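Reusing kraft paper bags and strips from packages?
Last updated: August

Pouran Jafarzadeh
I get a lot of deliveries for my little shop in Clastell and I have a growing pile of brown kraft paper, from big bags to long crumpled strips. It seems far too nice to toss! What do you all do with it?

Kamran Arain
Oh, so much! Flatten the big bags first and slide them behind a shelf. The strips I twist in the middle and fan out at the ends, then pack them around mugs and jars. Four twists hold a mug really snugly in a small box. I sent 24 jars to my sister in Lavville this way and every single one made it!

Pirjo Mustonen
recycle bin. pull the tape off first

Settimio Ferraro
Love Kamran's twists! I'd add that torn edges are fine, they spread out wider than cut ones and fill the corners better. Keep the cardboard boxes too if the sides are still stiff. Mine are stacked by size under the bench and I can pack an order in nearly 10 minutes now, best thing I did all year.

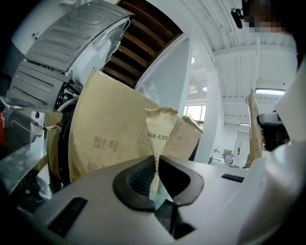
And if you have more strips than you can use, try them under tomato plants. Mine went in as mulch and the soil stayed lovely!

Contact us | Copyright Rezaei Community Help | Back to top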